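Unit 6: Looking after the sorting cell

Handout for the bench practical. Read it before you come in. Bring the handout from Unit 3 as well, as the joint names are the same and they are not repeated in these notes.

Scope

The cell is the small black arm with the two-fingered gripper, the green foam shape board and the foam pieces that go with it. You will set it up, check the wiring, run the arm to the board by hand jog, and write up what you find. You will not be asked to change the control program.

Before power goes on

Look at the table first. The board should lie flat and the tape marks should be stuck down at every corner. If a mark has lifted, replace it with a fresh strip in the same place before you peel the old one off. Measuring the position again from nothing takes most of a lab session.

Then go over the cables. Follow each one from the circuit board to where it plugs in, and press every connector home with a fingertip. Don't pull on the wires to test them. The thin black wires need enough slack for the arm to reach full stretch, but a loop that hangs too low will catch on the edge of the foam and drag the board out of position. 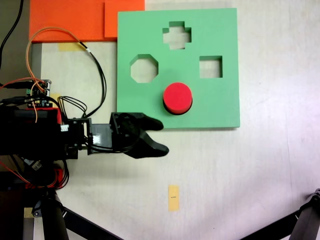 Most faults logged on this cell are wiring faults. A joint that twitches when the arm passes one particular spot usually has a wire that is tight there and loose everywhere else. Jog the joint slowly through that spot, watch the connector, and write down the angle at which the twitch starts. Group 12 last term changed a servo that had nothing wrong with it — the plug was half out.

Gripper check

Open the fingers fully, then close them in small steps on a piece of foam. Stop as soon as the piece is held. The foam marks easily, and a dented piece will bind in its hole even when the arm is lined up properly. If one finger reaches the piece well before the other, the piece is off centre or the finger screws have worked loose. Check the screws with the power off.

The home position for the wrist is stored as 89 degrees on our unit. It is not 90. Leave it alone.
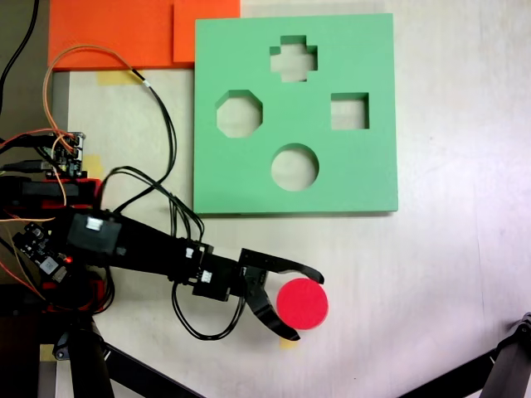 Notes by Gebremedhin Wubshet
Bench exercises by Lauri Turunen
Revised October

Setting the height over the board

Height is set after the sideways position and never before it. Jog the arm until the piece is over its hole, crouch so that your eye is level with the top of the board, and bring the arm down in the smallest step. You are looking at the gap between the lowest part of the piece and the foam. Keep one hand near the stop button and the other off the table.

Look along the board from the side and again from the end. A board that rocks on its supports will give you two different heights, and you will chase the error all afternoon. Fix the supports first, then go back and start the height again.
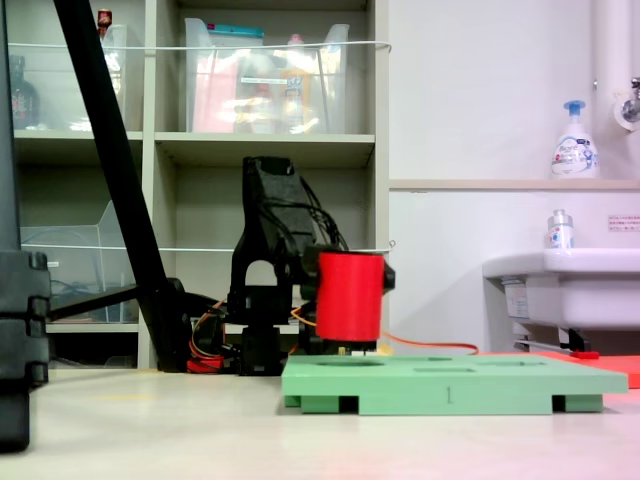
Record the height in the Staneck log sheet along with the piece colour and which hole you used. Write the figure you read off the screen, without rounding it.

Shutting down

Rest the arm before you cut the power, or it will drop. Put the foam pieces back in their bag and leave the board where it is for the next group.

Hand in one log sheet per pair. Spare connectors are in the Vuorinen drawer; sign for what you take.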